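Progress report to Jongate, December
Project Nullham – teaching two-handed tasks by demonstration
Prepared by Leena Juntunen

Summary

In this period we moved from remote control of the arms to demonstrations with hand-held grippers. The recording work is on plan. The training work is behind plan, and I explain the reasons under the third heading.

1. Recording

In the spring we collected demonstrations by driving the arms with the Akanda controllers. The operators learned it well, but each attempt was slow and tiring, and small objects were often pushed away before the fingers could close. Since the change, one operator holds a gripper in each hand and does the task directly on the table. We have now 269 accepted demonstrations of the storage task. The target for the whole year was 100, written when we still expected to use remote control only.

The storage task uses a small round tin and a clear box with stepped trays. The operator must bring the tin to the box, place it in a tray and leave the trays open. We chose a transparent box on purpose, as the earlier opaque one was too easy for the camera and gave us results which did not hold in other rooms.

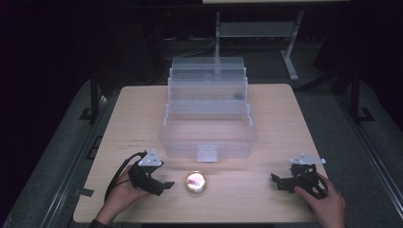

Kyung-tae Sung has objected that we should not be too happy with the number. In his opinion many of the demonstrations are too similar, the operators fall into one comfortable movement after a short time, and a policy trained on them will copy this habit also when the box stands at another angle. He would prefer fewer recordings with the box moved between each one.

I agree with him in part. From next month the box position will be changed after every attempt, and the starting hand will be drawn by lot.

2. Rejected material

We removed 40 demonstrations. In most of them the marker on one gripper was lost from view during the crossing of the hands, so the position could not be recovered. In 19 cases the operator had stopped to correct the grip – these we keep separately, they may be useful for teaching recovery.

3. Training

The first policy was trained with the Prenonero software. It reaches the tin reliably but releases it too early above the tray. We lost three weeks to a time shift between the two gripper recordings, which is now corrected. A new training run has started and I will report the result in the next period.

4. Budget

Spending is within the agreed frame. We ask permission to move the unused travel money to operator hours.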